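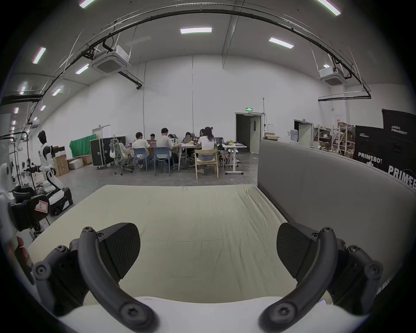 Fitted sheet keeps popping off the corner of a deep mattress

Posted by Dela Kyei, 8th October

I bought a new mattress in August and none of my old sheets stay put. It's a full size, 54 inches wide, and with the topper it's a lot thicker than the last one. The corner by the wall comes loose most nights. Do I have to buy all new sheets, or is there a way to make these work? They are plain cotton from Clarby and still in good shape.

Rokeya Mridha

Measure the height of the mattress with the topper on, then check the pocket depth on the sheet package. If the pocket is shorter than the mattress, it will keep coming off. You want the elastic to tuck at least 3 inches underneath. Until you get deeper ones, sheet straps help - the kind that clip across each corner under the mattress. Do the wall corner first, then the one diagonal from it. Cotton can also shrink in a hot dryer, so use low heat.

Selorm Gbeho

Mine did this too. I just got bigger sheets.

Araba Arthur

Try the topper on top of the fitted sheet, with a second sheet over it. It uses two sheets but both of mine stay on. Safety pins work but they left holes in one of my good ones.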